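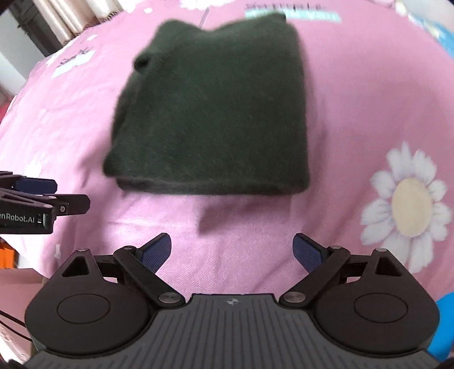
# Folding Sweaters in a Small Bedroom: What We Learned

**Textiles and Home Studies, fall project**
**Group: Bernice Tetteh, Emiko Ichikawa, Kazue Honda**
**Written up by Bernice**
**2018-10-16**

Our group picked sweaters because all three of us own too many of them, and because T-shirts were already taken by another group. Our question was pretty simple: if you fold a thick sweater on a bed, with no table and no folding board, which way of folding gives you a bundle that stays put when you move it to a shelf?

I should say up front that I've never been a neat folder. My system before this project was to push things into a drawer until it closed. So I went in with zero skill and Emiko went in with lots (she worked a winter at Plison, the clothing store near the bus station, and she folds like a machine gun). Kazue is somewhere in the middle, and she kept the notebook.

## Where we worked

We did everything in the bedroom at Kazue's place, on the bed with the pink sheet with the daisies on it. We talked about using the work table in the textiles room, but our teacher, Ms. Matsuda, said that most people fold laundry on a bed, so we might as well test it on one. I'm really glad she pushed us on that! A mattress gives when you lean on it, and the sheet moves with the sweater if you pull too hard. You'd never find that out on a table.

The first thing we did every time was pull the sheet flat and tuck it in at the bottom. If we skipped it, the wrinkles ended up pressed into the sweater, and we'd be smoothing the same spot over and over and wondering why it wouldn't go down.

## The sweaters

We used three kinds:

- a fuzzy dark green one, very fluffy, which became everybody's favorite
- a thin gray cotton one with long ribbed cuffs
- a heavy cable knit cardigan from Kazue's brother, with buttons

The green one was the hardest by far. The fuzz grabs onto itself, so once you lay a sleeve down it stays where it landed, even if it landed crooked. You can't slide it into place. You have to lift the whole sleeve and set it down again. It's also so soft that you can't really make a crease in it, and the bundle always comes out rounder than you planned.

## The folds we tried

**The store fold.** Sweater face down, sleeves folded in across the back, then the bottom up to the collar. This is the one Emiko knew from Plison, and on the gray cotton one it looked great every time. On the green one we kept getting a bump on one side where the cuff was hiding. Emiko's fix was to stop the sleeve a little short and double the cuff back toward the shoulder, which spreads the thickness out a bit. It helped some. I could do it maybe half the time.

**The half fold.** You fold the sweater in half the long way, sleeve on top of sleeve, lay both sleeves down along the body, and then fold up from the bottom. Faster, and way easier for me. The bundle is narrower and taller, though, and it likes to lean.

**The roll.** Same start as the half fold, but you roll from the hem. We were sure this would win for the cardigan and it was terrible for the cardigan. The buttons make it lumpy and it unrolls as soon as you let go. For the gray one it was fine.

We also tried something Kazue's cousin Chiharu showed us, where you tuck the folded sweater into its own hem like a pair of socks. It holds together really well. It also stretched out the bottom of the green sweater a little, and Ms. Matsuda told us to stop doing that, so we only have a few tries of it and I left it out of the results.

## How we tested them

For each fold we finished the bundle on the bed, slid both hands under it, carried it to the shelf in the hallway (17 steps, Kazue counted) and set it down. Then we checked whether a sleeve had come out or the shape had gone. We did 252 carries over 3 weekends, split evenly between the folds and the sweaters. My arms were tired and I don't want to see that hallway for a while.

## What happened

The store fold was the best for staying together, with all three sweaters. The half fold came second, and most of its failures were a sleeve slipping out on the open side. The roll came last, and it was last mostly thanks to that cardigan. Without the cardigan it would have been close to the half fold, so I don't think the roll is bad – it just wants something thin.

Who was folding mattered more than I expected. Emiko's half folds did better than my store folds. Mine got better in the third weekend, but we didn't plan for practice as a thing to measure, so all I have is Kazue's notes in the margin, like "B. much less grumpy today."

How you pick it up matters too. If you pinch the bundle from the top, the top layer comes up and the rest stays on the bed. Going in low from both sides worked for everything, even my ugly ones. With the green sweater you have to go in slowly, or your fingers push the fuzz ahead of them and the bottom layer bunches up.

## What I'd change

I would write down who folded what from day one. We only started doing that in the second weekend. I would also leave the sweaters on the shelf overnight and check them in the morning, which Kazue wanted to do and Emiko and I voted down because we wanted to go home. She was right.

If we get to continue in January, I'd like to try stacking. One sweater on a shelf is easy. Put the green one in the middle of a pile and I suspect the whole thing goes sideways, and I would like to find out which fold can take it. Emiko wants to do fitted sheets instead, so we still have to fight about that.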